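Ticket: replica lag grows overnight on reporting server
Product: Psarras connection pooler, MySQL 5.7 back end
Site: Andeston
Opened: 18 May 2019
Priority: 2
Status: closed

Problem as reported

The reporting replica falls behind the primary every night shortly after 01:00. Seconds_Behind_Master climbs steadily to a peak of 2,160 and then drains by early morning. Morning reports that start before the drain finishes return incomplete totals for the previous day. No replication errors are logged. Both the I/O thread and the SQL thread show Yes for the whole period.

The primary and the replica are on identical hardware. The replica was rebuilt in March from a physical backup and kept up without trouble until the Zasden import job was moved from the afternoon to the night window.

Settings on the replica at time of report

binlog_format = ROW (same on primary)
innodb_flush_log_at_trx_commit = 1
sync_binlog = 1
log_slave_updates = ON
slave_parallel_workers = 0
slave_parallel_type = DATABASE
innodb_io_capacity = 2000

First checks

Compared Master_Log_File with Relay_Master_Log_File during the lag window. The I/O thread is current with the primary. The relay logs are on the replica's disk and waiting to be applied, so the network is ruled out. The delay is entirely in the SQL thread.

Checked for long-running reads on the replica that might hold metadata locks. None found between 01:00 and the peak. The reporting pool opens its connections through Psarras and they are idle at that time.

Checked disk. Utilization on the data volume stays under half. One CPU core is saturated for the duration and the others are close to idle, consistent with a single-threaded applier.

Decoded a section of the relay log with mysqlbinlog -v. Nearly all events are Delete_rows followed by Write_rows against one table, the import staging table. The import deletes the previous load in batches of 2,000 rows and then inserts the new one.

SHOW CREATE TABLE on the staging table shows no primary key and one non-unique secondary index on the batch date. All rows in a load carry the same batch date. For each deleted row the applier has to find a match, and the index narrows the search to the entire load.

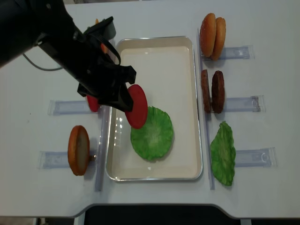
Fovance: We saw the same pattern on another server and raising slave_parallel_workers did nothing for it. With slave_parallel_type = DATABASE all the events for one schema go to one worker, and our import only touched one schema. Can you confirm whether yours is the same before changing the worker count? Also check slave_rows_search_algorithms. On 5.7 the default is TABLE_SCAN,INDEX_SCAN, and adding HASH_SCAN only gets used when there is no usable index, so your batch date index may be working against you.

Confirmed. The import writes to a single schema. slave_rows_search_algorithms is at the default.

Test 1

Set slave_rows_search_algorithms = 'INDEX_SCAN,HASH_SCAN' on the replica, restarted the SQL thread. Lag that night followed the same curve with no useful difference. The applier was still choosing the batch date index, as suggested. Reverted.

Test 2

Set slave_parallel_type = LOGICAL_CLOCK and slave_parallel_workers = 4, with slave_preserve_commit_order = ON. Slight improvement outside the import window. Inside it, one worker was busy and the rest were waiting. The import runs on one connection and commits in sequence, so there is little in its group commits to run in parallel. Left the setting in place.

Test 3

Added an auto-increment primary key to the staging table. Before doing so, searched the import code for INSERT statements without a column list and found one. It was corrected first, otherwise the load would have failed with error 1136. The ALTER was run on the primary outside the load window and allowed to replicate. The table is truncated and small at that point in the day, and the change completed without blocking anything.

Result: peak lag during the next import was 4 seconds. CPU on the replica no longer shows a saturated core.

Resolution

Row-based replication of deletes against a table with no primary key. Fixed by adding the key. The flush and sync settings were not changed, and relaxing them is not recommended for this case. They were not the limit, and the replica is a failover candidate.

Follow-up

Run the query below on the primary to list any other base tables with no primary key.

SELECT t.table_schema, t.table_name
FROM information_schema.tables t
LEFT JOIN information_schema.table_constraints c
ON c.table_schema = t.table_schema
AND c.table_name = t.table_name
AND c.constraint_type = 'PRIMARY KEY'
WHERE t.table_type = 'BASE TABLE'
AND c.constraint_name IS NULL
AND t.table_schema NOT IN ('mysql','sys','information_schema','performance_schema');

Output at Andeston: 2 tables, both in the archive schema, insert only. No action taken on these. They should get a key before any purge job is written for them.

Lag alert threshold on the reporting replica lowered to match the new baseline. Ticket closed.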